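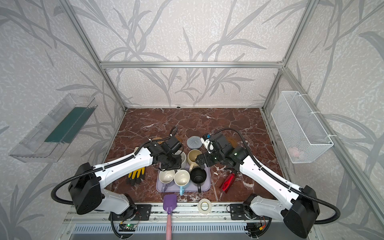
Re: descaling, how often do you all do it?
Posted to the Skirkent home coffee list, 2025-11-21

Hi all,

Somebody wrote:

> My Drekiton is only a year old and it already takes forever
> to get through a pot. The manual says descale every three
> months. Is that for real or do they just want to sell me
> packets? Also, does vinegar work, or will I be tasting it
> until spring?

It's for real, sorry! At least if you live on the hill side of town. I put it off on my old Vincze for way too long and by July it was spitting and groaning so loudly that the dog left the kitchen. I ran two rounds of descaler through it and it went right back to being a normal, boring coffee maker (I had already been shopping for a new one, so that was money saved).
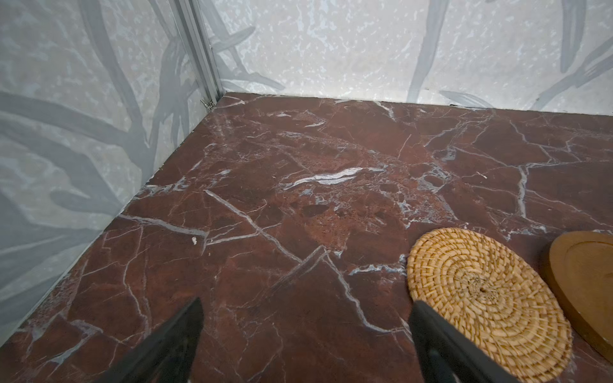

I used to have one of those test kits with the little strips, and my tap came out at 415. A friend over by the reservoir got way less than that and she descales maybe twice a year, if she remembers. So before you follow the manual, test your water! The strips are cheap and you'll have plenty left over to bother your neighbors with.

On the vinegar question, yes, it works, and yes, you'll taste it for a while. I switched to plain citric acid from the canning aisle. I do two tablespoons to a full tank, run half of it through, switch the machine off and go do something else, then run the rest. After that it's plain water until it stops smelling like lemon candy, and for me that's usually three tanks.

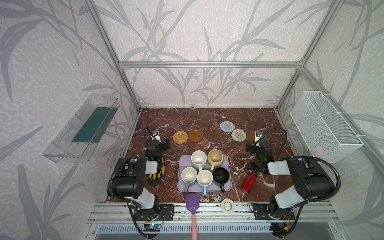 > And is a filter pitcher worth it, or is that overkill?

I go back and forth on this one. I've had the Tenomar pitcher for a couple of years now and the coffee does taste better, a little sweeter maybe, but the cartridges add up and I always forget to order them. My husband says he can't tell the difference. He also drinks gas station coffee on purpose, so take that for what it's worth.

If your grinder is old I'd put the money there first. Mine was making dust and boulders at the same time, and no pitcher was going to fix that. I paid $13 for a new set of burrs and it took me one evening with a screwdriver and some bad language.
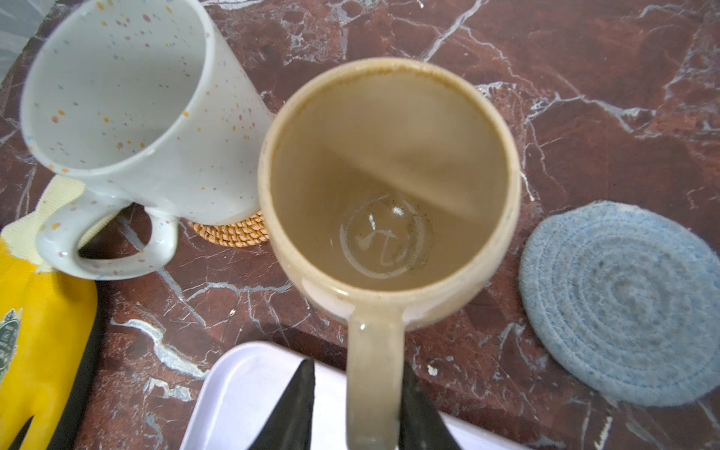

Oh, and whoever asked last month about beans for cold brew, I still owe you an answer! I'm five days into a bag of the dark roast from the place next to the hardware store and I want to finish it before I say anything. So far it's good with milk and kind of flat without.

Does anybody have a spare carafe lid for the older Vincze? Mine cracked at the hinge and I'm holding it on with a rubber band. Happy to trade for citric acid, I bought the giant bag.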